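Will a robot ever put my socks away?

Friday, April 26, 2019

I have a pile of clean washing on the chair in my bedroom that has been there so long I've started to think of it as a piece of furniture. It gets washed, it gets dried, it gets carried upstairs, and then the whole business stops dead about two feet from the drawer. So when the editor asked whether I fancied spending a few weeks finding out how close we are to machines that do the boring jobs for us, I said yes before she'd got to the bit about the money.

I should say where I'm coming from. I'm not a technical person. I own a robot vacuum, which I'm very fond of, and which spends a good part of every Tuesday stuck under the sideboard bleating for help. I pull it out by its bumper, tell it it's done well, and off it goes to eat a phone charger. That's my whole experience of living with automation, unless you count the dishwasher. (I think we should count the dishwasher! More on that in a bit.)

My first stop was Wekau, a company that makes door hinges and cupboard fittings and lets people like me walk about in borrowed safety shoes. If you want to feel that the future has turned up, go and stand next to their packing line. An arm picks up a hinge, turns it over, drops it in a tray, goes back for the next. It has done this all day, every day, for years, and it's lovely to watch, a bit like a fish tank. I could have stayed until they locked up.

But then I followed the trays round the corner, and there were people. People were sorting out the trays that had jammed. People were peeling the backing off labels. One woman was fishing bags of screws out of a deep cardboard box, where they'd all knitted themselves together at the bottom, and shaking them apart with a flick of the wrist that she must do hundreds of times a shift. I asked the shift manager why the arm couldn't do that one and he gave me the look you'd give a child who wants to know why the cat can't drive. The hinge always arrives in the same place, facing the same way, he told me. The bags arrive however they like.

I wrote that down and underlined it, and I've been seeing it everywhere since. Everything in my house arrives however it likes.

Next came Lovden, which is a much smaller outfit working on machines for the home. They have 20 staff, a very good biscuit tin and a rented flat above a shop where they try things out. I was expecting something with a face. What they've got is arms, and an awful lot of cable, and a whiteboard listing the chores they're working on, with the ones they've given up on crossed through. Ironing was crossed through. So was "duvet cover", with such force that the pen had gone squeaky and dry halfway along. I have never felt so close to a team of engineers.

They set me a test, which I enjoyed enormously. I had to put away a basket of bits and bobs from a bathroom while saying out loud every single thing I was doing. Try it, it's maddening. I picked up a flannel and realised I'd already decided which corner to hold before my hand got there. I moved a bottle with my little finger so I could reach the one behind. I nudged a drawer shut with my hip. I hadn't said any of that, I'd just said "putting the flannel away", and the young man with the clipboard had written 5 separate actions next to it and was looking rather smug.

After that we watched a recording of the robot trying a similar basket. It took a very long time over the first thing. I found I was leaning forward and holding my breath, the way you do when a toddler is carrying a full cup. It got there! I cheered, and I was the only one who did. Then it went for the second thing and closed its fingers on thin air, opened them, had a think, and closed them on thin air again in exactly the same spot. The engineers didn't even sigh. One of them got up and put the kettle on.

What they want you to understand at Lovden is that there are really two problems. There's the hand, and there's knowing what to do with the hand. Factories have got round the second one by making sure there's only ever one thing to do. A home won't hold still for that. You move the toothbrush mug and to the machine it's a different room. You buy a new brand of bin liner and it crackles differently and slides about, and something that worked last week doesn't work now.
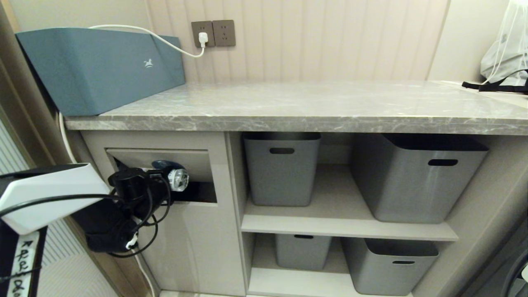
Storage is a good example, and it's the one I'd have guessed was easy. Surely a box in a cupboard is a box in a cupboard? I said so, and was told, quite kindly, to think about what I do when I want something from the back of a shelf. You hook your fingers in and pull, and if it catches you tip it a bit, and if it still catches you feel along the side to find out what's in the way. You're getting news from your fingertips all the time. A lot of grippers get very little news at all. They know how far shut they are and how hard they're squeezing, and the rest is down to whatever the camera can make out, which isn't much once an arm has gone in front of it.

Soft things are worse. Bags, towels, tights, anything with a string. A mug is the same shape whichever way you pick it up, but a carrier bag is a new shape every time you so much as breathe near it. And flexes! I hadn't given flexes a thought, but they came up in every conversation I had. They droop, they snag, they look like a shadow or the edge of a worktop. I told them about my vacuum and the phone charger and there was a lot of nodding.

I did go to see one success story, and it cheered me up no end. Wandance is a hotel laundry that does sheets, pillowcases and nothing else, and its folding machine gets through 370 pieces in the time it would take me to find the corners of one fitted sheet. It's the size of a bus. Two people feed it by hand, clipping each sheet on by its corners, because finding the corners is the part it can't do. They chat away while they're at it, hardly looking down. I asked if they thought they'd be replaced, and one said she'd been asked that when she started and she was hoping to retire before anyone worked it out.

Which brings me back to the dishwasher, as promised. I think it's the best household robot ever made, and it got that way by not trying to be one. It doesn't stand at the sink with a brush. It's a box that sprays, and we do the fiddly part, which is the loading and the arguing about the loading. The washing machine made the same bargain with us. So did the folder at Wandance, bus-sized or not. If you're waiting for help round the house, my hunch is that it'll go on coming like that for a good while yet, as machines that ask us to do the awkward bit for them.

I put this to Hollis, the consultancy that the big appliance makers ring up when they want to know what we'll all be buying. They were more hopeful than I am, but then they're paid to be. Their line is that the hand is getting cheaper and the knowing is getting better, and that the first ones into people's homes will be slow, dear and good at perhaps 2 jobs. Slow doesn't bother me, I must say. If something wants to spend the whole night putting away one basket of washing while I'm asleep, it's welcome. I'd only want it to be quiet, and not to tread on the dog.

I asked which 2 jobs. Fetching things and tidying things off the floor, they reckoned. And socks? There was a bit of a pause on the line. Pairing them or putting them away, they wanted to know, because those are quite different.

I've moved the pile off the chair, by the way. It's on the end of the bed now.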